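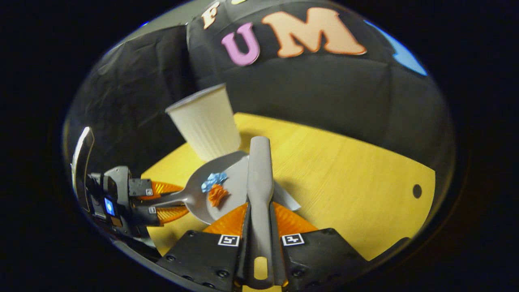
When I started at Kesholm, sorting the returned lunch kits was what they gave you on your first day, and for some of us it stayed our job for years. You stood at a table, you pulled the trays and cups and cutlery apart, you put the paper in one place and the plastic in another, and you talked. I have been thinking about that table a great deal since November, when the training benches arrived and part of my shift became teaching the work to a machine. A gray plastic spoon with a scrap of light blue paper and a scrap of orange paper crumpled in its bowl is the kind of thing I used to deal with in one motion, without looking, while telling Abena Amoah about my sister's wedding. With one gripper closed on the handle of the spoon and the other minding a second utensil, it becomes a matter of some thought, and I have found, to my surprise, that I don't mind the thinking.

I should say that I am not against any of this. I am fifty-eight and my thumbs hurt. Our building takes in 1,053 kits on a busy Tuesday, and anybody who has done that with bare wrists for a whole winter will tell you there is nothing holy about it. When Clifford Lévesque from the front office stood up in the break room and told us the sorting arms would be taking the worst of it, I clapped, and I meant it.

But I would like to put in a word about what changes, because the folks who write the memos mostly write about speed, and speed is the part I notice least.

What I notice is the quiet. The old table had seven of us around it. You learned who was feuding and who was expecting, and you learned how to get Ostap Kovalchuk to sing, and a new person picked up the job mostly by standing next to somebody who was good at it. Now we work the benches in pairs, or alone, with the grippers in our hands, and you have to go slow and keep your mind on it - the fingers are only two, after all, and a spoon handle is a slim thing to hold. I've caught myself going a whole morning without saying a word to a soul. I drive home and I talk to the radio.

The other thing is pride, and this one cuts the other way. For years no one upstairs asked how we did what we did. Now Gitau Muriithi comes down with his notebook and wants to know why I tip a cup before I pick it up, and whether I always take the paper out first, and he writes down my answer! I had never put it into words before. I went home that night and showed my husband with a teacup, and he was very patient about it.

So here is what I'd ask for, if anyone is taking requests. Keep asking us. Pay the people who teach the work at the rate of people who teach, and don't file it under "light duties," which is what my slip says at the moment. Put our names somewhere. And when the arms do come, give us back a table of some kind, even if the only thing on it is coffee, so that the young ones still have a place to stand next to somebody.

Maksym Stasiv, who is twenty-three and cleverer than the lot of us, thinks I'm being sentimental, and says he would sooner talk to his friends after work than over dirty cups. He may be right. He also ate lunch with me every day last week, and stayed well past the bell on Friday asking how things used to be done.

Home Columns Letters Work & Town Archive

Search this site Enter keyword Go

Contact the editors | Copyright Wavier, all rights reserved | Back to top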